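3.2 Pattern testing with home sewers

The second part of the study looked at how people who sew at home read a printed pattern for a small lined bag. We used the Nina pattern from Brisside, which has nine pieces, a zipper and a boxed base. It was chosen because it can be finished in one evening and because its instruction sheet mixes drawings with fairly long written steps.

Testers were recruited through the mailing list of a fabric store in Drulstead. Of the 104 people who answered, 47 finished the bag and sent back their notes. Each tester received the paper pattern, the instruction sheet and a blank notebook, and supplied their own fabric. Testers were asked to write a line whenever they stopped to reread a step, and to say which words or drawing had stopped them. We did not ask them to time themselves.

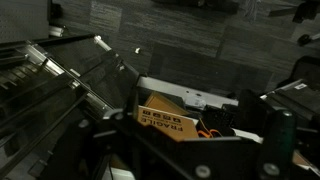
How were the notebook entries sorted?
Each entry was matched to a numbered step on the instruction sheet and then given one of four codes: wording, drawing, missing step, or tester's own slip. Betancur coded all of the entries and Sepúlveda coded them again without seeing the first set.

The notebooks held 1777 entries in all. Most came from two places in the pattern, the zipper ends and the turning of the lining. At the zipper ends, testers often wrote that they could not tell which side of the fabric was facing up, as the shading in the drawing was close to the shading used for interfacing. Several had colored in the drawing with pencil before going on — a habit we also saw in the August pilot.

Turning the lining gave a different kind of trouble. The sheet says to "leave a gap for turning" but the gap is not marked on the pattern piece, and testers left it in the side seam, in the base, or forgot it and had to unpick. Those who had made a lined bag before put the gap in the base without comment.

Figure 2. Equipment detail.

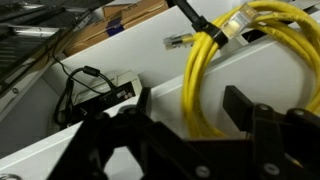 Why was the seam allowance left out of the comparison?
The Nirnumance edition of the sheet, which some testers already owned, gives a wider allowance than the one we mailed out. Entries on seam width could therefore refer to either sheet, and we could not separate them afterward.

Disagreements between the two coders were settled by going back to the notebook page. Where the handwriting could not be read, the entry was kept in the total but given no code. Fabric choice was recorded only as woven or knit — too coarse a split to say much about stretch, and we return to this in Section 5.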